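Lullari opens its remote-driving sessions to the public

By Gemechu Ayele

2024-03-17

Anyone with a web browser and a bit of patience can now help teach a robot arm its way around a kitchen. Lullari, the small software team behind the Plukard simulator, has opened its remote-driving sessions to the public after a long trial with invited drivers, and I have been glued to it ever since!

The idea is simple enough to explain to a ten-year-old. You log in, you get a simulated arm with a gripper on the end, and you steer it with a handheld controller or (slower, but it works) a mouse and keyboard. Plukard records every move you make. Later, a learning program called Tufa studies the recordings and tries to do the same jobs on its own. Nobody writes out the motions line by line - the program learns them from people doing the work.

There are 18 tasks to pick from at launch, and most are the sort of thing you do at home without thinking: picking things up, setting them down somewhere else, opening what's closed. Drivers see the room through the arm's own close-up view, so you are looking out past the fingers the whole time.

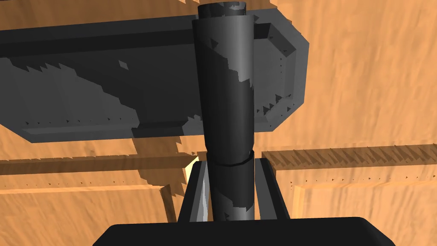 A gray cylinder between the gripper's fingers.

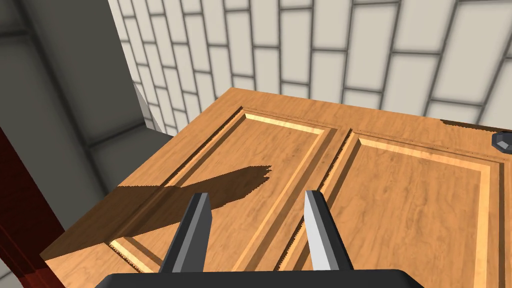 Getting used to that view took me most of an evening. My first tries were awful. I kept coming in too fast, and I had no feel for how far away anything was until I was almost on top of it. Then something clicked around my tenth attempt and I started slowing down before each grab, the way you do when reaching for a glass in the dark. It's a lovely feeling when the arm starts to go where you meant it to.

The trial group handed over 3,035 recordings, and Lullari says it kept the clumsy ones too, as long as the job got done in the end. Tufa seems to pick up useful habits from watching people fix their own mistakes, which I find really encouraging as a clumsy driver myself.

Each session allows up to 300 seconds per try, and you can throw out a bad run before it's saved. The public sessions will stay open until July, when the team plans to move on to Skilteritz, a follow-up project where 2 drivers share a room and work with one arm each. I've already put my name down for that one.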